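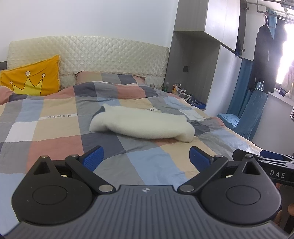
Bedding notes, April - back bedroom, Prastcombe flat

Second go at the colour plan for the patchwork throw, and I'm so pleased I stuck with using a real bed as the reference this time! Swatches on the bench never told me how the pale blocks behave when they're spread out next to the pinks.

What I want to keep from this duvet: the coral pink against the light blue. Gorgeous together, and the greys calm it all down. The bright white blocks shout a bit, so ours will go creamier, closer to the quilted headboard. The diamond stitching on that is lovely too (I keep wanting to put it on everything) and would make a smashing border for Moya.

Pillow - dusty pink with olive-beige and slate blue. Softer than the duvet and I think I like it better. Have asked Aslak Magnusson whether Pidileck still dye that olive, as we only have 3 metres left in the cupboard.

The orange-yellow crown cushion cheers the whole lot up. One strong colour at the head end is plenty, so no orange in the throw itself, please, whoever picks this up after me.

Fluffy off-white is a yes as well. Against all those flat blocks a bit of fuzz looks wonderful, even with the duvet rumpled.

To do
- cut 8 test squares, coral and light blue first
- try the diamond stitch at two spacings, the wide one on the old machine
- ring Bredasis re: wadding, and ask if the 2,000 gram roll comes in cream

We use cookies to remember your preferences. Accept all | Manage settings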